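Clarumari Open Day

The Clarumari Open Day is a yearly public visit to the robotics workshop of Vasseur in Sisville. It is held on a Monday in December and was started by the engineer Nermina Hoxha. Over 400 people came to the last one.

The main demonstration shows how a person handles small objects with two hand-held grippers.
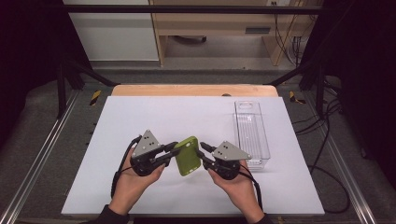
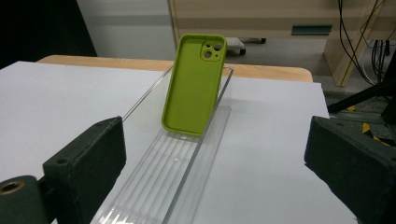 A green phone case between two hand-held grippers (first) and standing in a clear tray (second).

Each demonstration lasts 20 minutes and is led by Špela Georgiev. Visitors may ask questions at the end. A shorter version was later given at the town library of Pratow.

See also: Teleoperation, Robot learning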